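Dressing the cables on a secondhand arm (so they quit snagging)

OK, so if you've followed along since April, you know our shared shop finally has an industrial arm up and picking blocks out of a bin. Picking was the fun part! Then we spent 2 whole evenings chasing a fault that was nothing but an air hose getting pinched at the wrist. So let's talk cables.

What you need: hook-and-loop straps, cloth tape, a small bracket near the wrist, and 80 inches more slack than you think (I'm kidding, but only a little). I got my straps from Brindwood and they've held up fine.

First, power down and vent the air. Then lay the hose and cables side by side on the floor and get the twists out. Don't skip this – a twist you leave in now will travel down to the tool and sit there fighting you.

Next, fasten the bundle loosely at the far end and work toward the wrist. I put a strap every 12 inches and leave each one loose enough to slide a finger under. Samran likes his tight. Samran also replaced a sensor cable last month, so you decide.
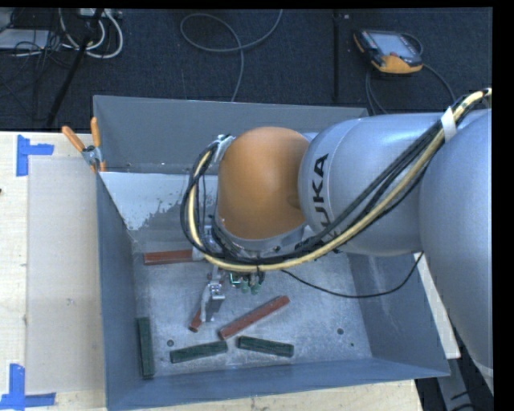 Now for the wrist loop, where I got it wrong the first time. Turn the last joint by hand jog, at the slowest speed, all the way to one limit and then to the other. Watch the loop the whole time. If it goes flat or pulls straight at either end, let out another couple of inches and try again. It took me 4 tries, with Kanokwan on the pendant telling me to be patient.

Once the loop looks happy at both limits, lower the tool into every corner of the bin and check that nothing rubs on the walls. Clamp the bin down before you do, or you'll be checking a bin that moves!

Then run your normal pick program at low speed for a while and tighten the bracket last. I'll write up the Litar valve settings next time, once Barry gives me back my notebook.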